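Chapitre 7
Quand la machine prend la tournée

À l'hôtel Craddock, le bar ouvre à 17 heures, et la remise en état de la salle commence bien avant. Depuis l'arrivée de Zullodau, un robot qui lave les sols et rapporte la vaisselle en cuisine, l'équipe a vu son métier changer de forme – et c'est passionnant à observer ! Les longs trajets avec le chariot ont disparu. Restent les gestes fins : tirer un tabouret, le remettre droit, juger d'un coup d'œil si l'alignement convient. 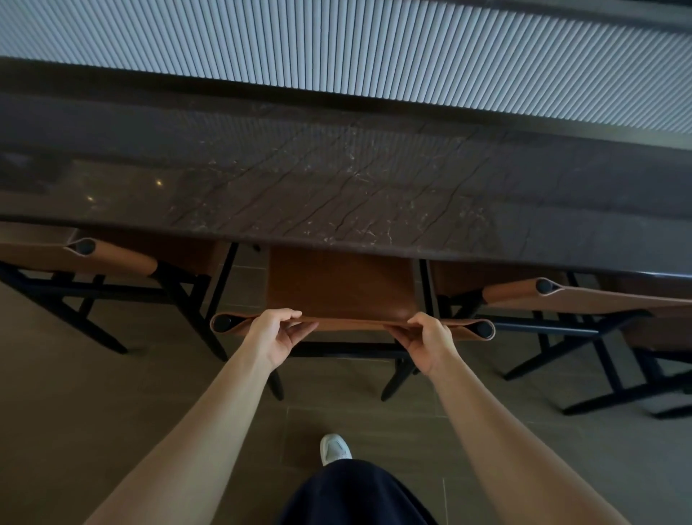

Ces gestes n'avaient jamais figuré sur une fiche de poste. Il a fallu les nommer, les chronométrer, puis décider qui les ferait et à quel moment du service. Les 3 employés du bar y ont gagné une voix dans l'organisation : ce sont eux qui fixent désormais le parcours du robot.

Dans ce chapitre, nous verrons comment une tâche se découpe, ce qui se délègue bien et ce que le personnel souhaite garder. Commençons par la notion de poste partagé.

À lire aussi
L'entrepôt de Grustdale, p. 184
Stindcombe : former avant d'équiper
Exercices du chapitre 6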